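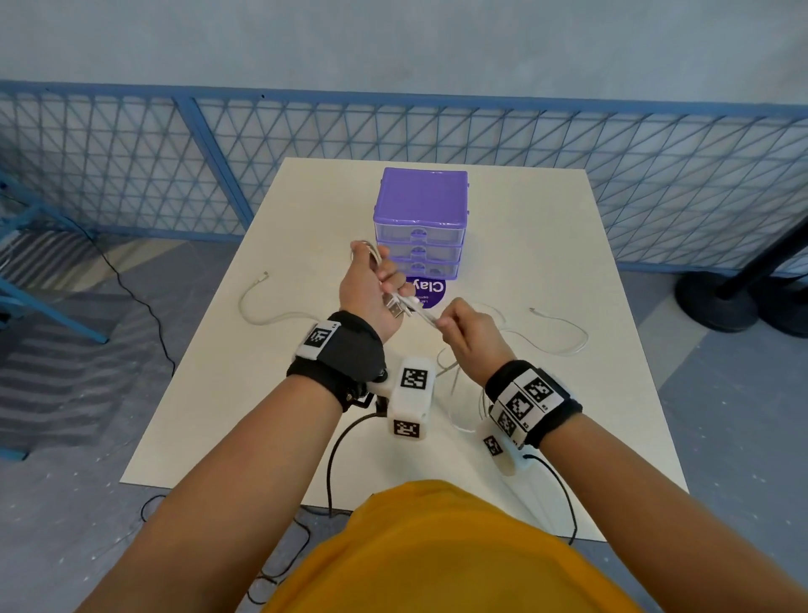 Gimetti, the robot learning company, today shared the first results of Surnard, a method that teaches two-armed robots to handle cords, cables and other floppy things by learning from people at ordinary tables. Anyone who has opened a drawer full of chargers knows the job: one hand holds the bundle, the other pinches a single strand and draws it away, and somehow both hands know how hard to hold on. Surnard is built around that moment. The people who record for the project wear square printed markers at both wrists, so that the position of each hand can be followed while it works on a bundle of white cables, and the table is left a little untidy on purpose, with more cables lying about and a small purple drawer organizer standing behind the work, much as it might at home.

The results come from 3,071 recordings of people sorting, separating and putting away cables, gathered by our team in Eren through the spring and finished in May. Of these, 197 were set aside before any training began and used only to check what the system had learned. On those held-back recordings, Surnard was better than our earlier method at predicting where the second hand would go next, and the gain was largest in the hardest stretches, when the strands cross over one another and look nearly the same color as the tabletop.

What pleased us most, and we hope readers will forgive a bit of pride, is how little robot time the method asks for. Our earlier system needed a person to steer the arms by remote control for almost 1,000 practice runs before it could make a fair attempt at a new bundle. With Surnard, the early learning comes from human hands, and the robot's own practice is saved for the last part, where it has to get used to its own fingers and its own reach.

There is plenty left to do. Tight knots still defeat the system more often than we would like, and dark cables on a dark surface are a struggle. The group is also looking at how to tell a firm tug from a rough one, something wrist position alone can't fully show.

Gimetti plans to share the recordings and the training code with university groups through Gitard, its open research library, later this year. Teams who would like early access, or who simply have a good drawer of tangled cords and some thoughts on the matter, are warmly invited to write to us through the Gitard contact page.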